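Can a Robot Do the Chores Yet?
Science Explained, ages 9 to 12
14 shares | 3 comments

A chore is a job made of small steps. Pouring a drink has at least four: find the cup, grip it, move it over the bowl, tip it. A person does these steps without thinking about them. A machine has to work out each one separately, and an error in the first step is carried into all the others.

Some machines already do chores well. A washing machine is one. It fills, turns, drains and spins, and it never has to look for anything. The clothes are put inside it and the door is shut. Engineers call this a closed task, meaning that very little can change while the machine is working.

A kitchen worktop is an open task. Cups get moved. Bowls come in many sizes. Liquid is harder still, as it has no fixed shape and keeps moving after the cup has stopped.
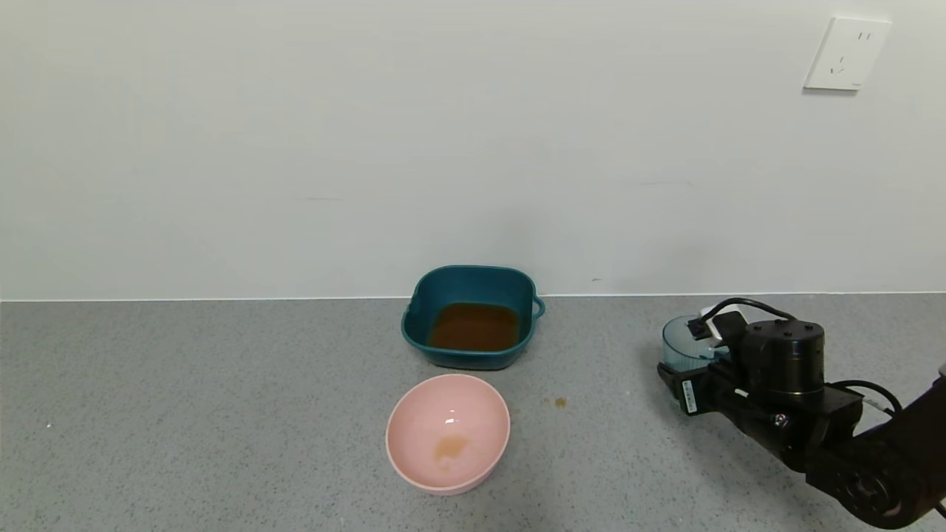
A robot arm holding a small plastic cup beside a bowl and a basin of brown liquid.

Look at the worktop to the right of the pink bowl and you will find a small spill. Spills matter to engineers. To pour neatly, a machine must control two things together: where the edge of the cup is, and how fast the cup tips. If it tips too slowly, the liquid can cling to the outside of the cup and run down it. If it tips too fast, the liquid can jump over the far side of the bowl.

Gripping is the next problem. A thin plastic cup bends when it is squeezed. Too much force and the drink is pushed up over the rim. Too little and the cup slides. Your skin feels a cup begin to slip and your fingers tighten before you notice. Many robots have no sense of touch, and have to judge by camera alone.

Cameras have their own trouble with cups. A clear cup lets you see what is behind it, so its edges are hard to pick out. A shiny surface adds bright patches that are only reflections. The program must learn that a patch of light is not an object -- and that a clear cup is.

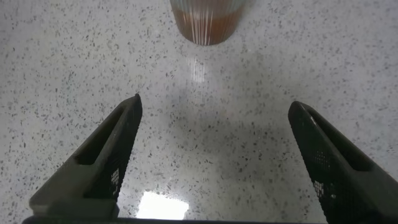 One way to teach a program this is to give it many tries. Kalkidan Gebreyes, who tests kitchen machines at Mersha in Kustesholm, sets 50 tries for each new job. In one set, the arm finished 40 pours without a drop outside the bowl. That is a fair score for a test. At home it would mean wiping up after one drink in every five.

So, can robots do chores yet? They can do some, slowly, when the room is arranged to suit them. They are much less reliable in a room they have not met before.

Try it yourself: pour water between 2 plastic cups over a sink, first normally, then with one eye shut and thick gloves on.

COMMENTS (3)

Ayantu: I did the glove test on Saturday and missed the cup twice. Can a robot have two eyes?

Bezawit Mamo: Yes, Ayantu. Many robots use two cameras to judge distance, in much the same way as you do.

Tolera T.: our class at Kirkside did this, 18 of us. the floor got very wet

RELATED
How a Washing Machine Knows It Is Full
Why Is Glass See-Through?
What Is a Sensor?
Inside the Genthorpe Parcel Sorter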